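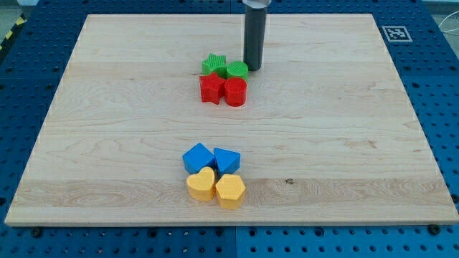 Section 7: Care and Maintenance
7.2 Oiling a solid wood worktop

This section applies to Kendale worktops made from glued strips of solid wood and supplied untreated. Pre-finished tops are covered in 7.3. Knots, wavy grain and visible seams between strips are normal in solid wood and are not grounds for a return.

Before you start

Leave the worktop lying flat in the room where it will be fitted for 2 days. Do not stand it on end or lean it against a radiator. Cut-outs for the sink and hob must be finished before oiling, as the cut edges need the same treatment as the top.

You will need: worktop oil, fine abrasive paper, lint-free cloths, a vacuum cleaner with a brush head, gloves.

First treatment

1. Sand the top lightly, following the grain. Do not use a belt sander.
2. Remove all dust with the vacuum cleaner, then wipe with a dry cloth.
3. Stir the oil. Do not shake the tin.
4. Apply a thin coat to the underside and leave for 8 hours.
5. Turn the worktop over. Two people are needed for lengths above 620 mm.
6. Apply a thin coat to the top, front edge and ends. Work oil well into any knots.
7. After 20 minutes, wipe off all oil that has not soaked in.
8. Leave for 8 hours, then repeat steps 6 and 7. Cut edges around a sink need one further coat.

Note: Oil darkens the wood slightly. Test on an offcut if the colour must match an existing top.

CAUTION: Cloths soaked in oil can catch fire without a flame or spark. Soak used cloths in water and lay them flat outdoors to dry before disposal. Do not leave them folded or in a bin.

Drying

Keep the worktop free of water for 7 days after the last coat. Light use is possible after 2 days if the surface is no longer tacky. If it remains tacky, too much oil was left in step 7. Rub down with a cloth dampened with fresh oil and wipe dry.

Re-oil when drops of water no longer bead on the surface. For marks and scorches, see 7.4.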